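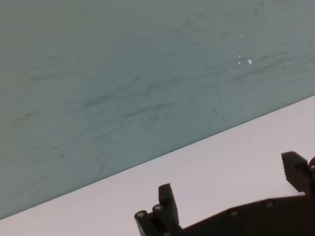
Gray-green panel with the scuffs, white specks toward the upper right.

Oct 28, 2023

Came in on a Saturday to get the paint question settled, because I'm tired of looking at this thing and so is Raluca. She wants to repaint. I want to clean first and see what's left (cheaper, and I like the color, it goes nicely next to the white).

The marks are mostly long streaks running the same way, pretty faint one by one, but there are a lot of them through the middle. My guess is rubber. Margareta thinks pencil, and she may have a point about the thin ones. No idea on the white specks. Could be dried filler, could be crumbs of something sitting on the surface. Try a fingernail before reaching for any cleaner!

Went back to the September notes from the Kudport job. We had a matte finish there too, and I rubbed it way too hard with a melamine sponge and ended up with a shiny patch you could see from the door. So, gently this time.
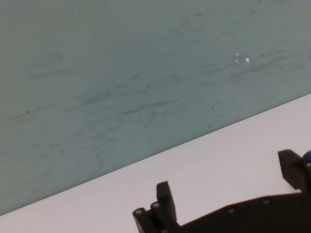 The other thing I keep going back and forth on is how much area to test. Margareta says do one palm-sized patch down near the straight edge, where it meets the white, and leave it overnight. Fine by me. Order of attack: dry microfiber, then plain eraser, then damp cloth with a drop of dish soap. Mask the white side first.

If it does come to paint, Manole has the old color card and can get us a can for 59. Raluca, please don't order yet!! And does anyone know where the good masking tape went?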